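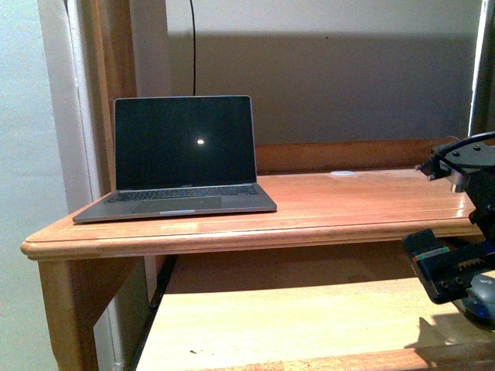 Skullberg Bench Arm: Safe Use Kit for Desks and Shared Rooms

Supplied by Godoy

The Safe Use Kit is a set of printed rules, marking tape, test weights and record sheets for people who run a small robot arm at an ordinary desk. It fits the Skullberg bench arm and the Zerberg two-finger gripper. It can be used with other light arms if the settings in the handbook are changed to match.

Most written guidance on robot safety was drawn up with factory cells in mind: fences, floor bolts, light curtains and a locked gate. A study or a small workshop has none of these. The kit takes the same approach (find the hazards, reduce them, write down what is left) and puts it into a form that can be worked through in a furnished room. It does not replace the law where you are, or your employer's own risk assessment.

What is in the box

Handbook, 100 pages, spiral bound
Wall card with the start and stop rules
Roll of yellow floor tape
Roll of low-tack tape for desk edges and shelves
Set of test weights in a cloth bag
Fingertip wear gauge
Pad of 100 daily record sheets
Tie-on labels for "in use", "on hold" and "do not switch on"

The stop button is not included. Your arm should already have one. If it does not, do not use the arm until it has been fitted by the maker or by a Bedley service point.

Setting up the work area

Clear the desk of anything the task does not need. Drinks, loose paper and chargers go elsewhere. A laptop or other fragile item may stay if it is part of the task, but its place must be marked with the low-tack tape and the arm's slow speed setting must be used whenever the gripper is above it.

Mark the reach of the arm on the floor. Measure with the gripper fitted, fingers open and cable attached, then add the margin given in table 3 of the handbook. People stay outside the tape while the arm is powered. Children and pets stay out of the room.

Cables need the same care as moving parts. Route the arm's own cable so that it has slack at full reach and cannot catch on a drawer handle or a desk leg. Cables that hang down a wall behind the desk should be clipped back or treated as an obstacle and entered as such in the arm's software.

Look under the desk as well as on top of it. Shelves, rails and crossbars all count as part of the work area if the arm can get to them.

Working close to edges

Edges account for a large share of the handbook. An arm that is safe over an open tabletop can trap, scrape or push when it comes up against the side of a board, and furniture is rarely as square as a drawing of it. Approach at slow speed, stop short, and check the clearance at both fingertips before going on.
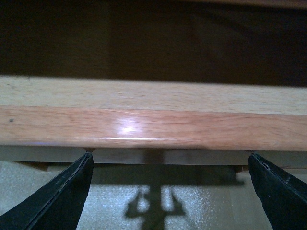 Force limits must be set for the weakest thing the gripper might touch, and that is often the furniture. Varnish marks easily and softwood dents. Set the closing force at the lowest value that will do the job and test it on scrap before going near a finished surface. Where the underside of a board is within reach, measure both fingers separately. With the fingers spread wide and their tips up at the lower edge of a board, as they are here, a small rise of the wrist presses both tips into the wood even though the gripper has not closed at all. The closing force limit does not guard against this. The arm's own contact limit does, and it has to be switched on.

Shiny finishes cause a second problem. A bright reflection on varnish can be taken for an edge or a gap by a wrist camera. Move the lamp or draw the blind before changing any software settings. If the glare cannot be removed, teach the position by hand.

Rounded edges should be measured at their lowest point and at their furthest point forward. The two are seldom in the same place, and using only one of them gives a false clearance.

Fingertip checks

Check the fingertips before each session. Hold the gauge against the inner face of each tip. A tip that passes the "go" slot may be used. A tip that enters the "no go" slot must be replaced. Scuffs are allowed. Chips and fraying are allowed along the outer edges if they do not reach the gripping face, but note them on the sheet so that any change shows up later. Replace tips in pairs.

Daily start rules (from the wall card)

1. Read the last record sheet.
2. Check the floor tape and desk tape.
3. Check fingertips, cable and mounting bolts.
4. Power on from outside the tape.
5. Press the stop button and confirm that the arm stops. Release it.
6. Run the task once at slow speed with the gripper empty.
7. Sign the sheet.

Stop rules

Anyone in the room may press stop. After a stop, power stays off until the reason has been written down. If the arm has touched something it should not have touched, tie on the "on hold" label and go back to step 1. The person who restarts the arm must be able to see the whole taped area from where they stand.

Common questions

Does the kit certify my arm?
No. It helps you keep a record of good practice. Certification is a separate matter between you, the maker and a test body.

Can one kit cover 2 arms?
Yes, if they are never powered together. If their reaches overlap and both are live, you need the shared area supplement.

Can the arm run unattended?
Not under these rules. One trained person must be in the room with the stop button in reach.

How long should sheets be kept?
The handbook suggests 3 years, or longer if your insurer asks for it.

Ordering

The kit is sold by Godoy direct and through Bedley service points. Refill pads, tape and spare gauges are sold separately. The handbook was last revised in November, and owners of the earlier print can ask for the changed pages free of charge by quoting the number inside the back cover.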